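Skarnus Table Setting, teleoperated demonstrations
Data card, revised Dec 8, 2024
Maintained by Lensa Shiferaw and Yusri Kwok

Summary

3124 demonstrations of two arms laying out a place setting on a tray. An operator drives both arms by remote control and the joint positions are logged with the video. After review, 3013 were kept. Please don't read the kept number as a quality score. Review removed files with missing video or dropped joint data, and it let plenty of clumsy driving through.

Task

The target layout is a plate with a bowl on it, a cup, a folded napkin, and a fork and spoon to the right of the plate. The instruction string is "set the tray" in every file, so any claim about language following made from this set should be treated with suspicion. We made one ourselves in January and took it back.

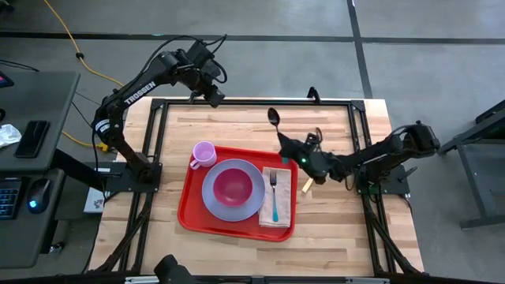
Collection

Four operators took part. Ruba Akl and Syafiqah Lubis drove most of the sessions, and their styles differ enough that a small classifier can tell them apart from the wrist motion alone. A policy trained on the mix tends to switch styles halfway to the napkin. Operator ID is in the metadata. Use it.

Cutlery is the slow part. There is no force feedback on the operator side, so people judge contact by eye and hesitate a lot before letting go. We did not trim the pauses. 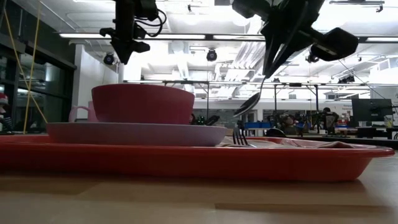

Side view, spoon in the right gripper over the edge of the plate.

Known problems

The success flag was set by whoever was driving. Faizal Pasaribu relabeled a subset and disagreed with the flag often enough that we no longer report success rates from it.

Object variety is poor. A model that does well here has learned this tray and these dishes, and we have seen no evidence that it has learned table setting.

The 3 camera streams are synced in software. Fast moves show visible lag between views.

Baselines

The Ngau baseline is included because people kept asking for it. It looks good in replay and gets worse as soon as the napkin is folded differently. We'd want to see results on a second table before believing anyone's numbers, ours included.

Files

episodes/ one folder per demonstration
meta/operators.csv
meta/relabeled.csv
splits/ train and held-out lists, split by session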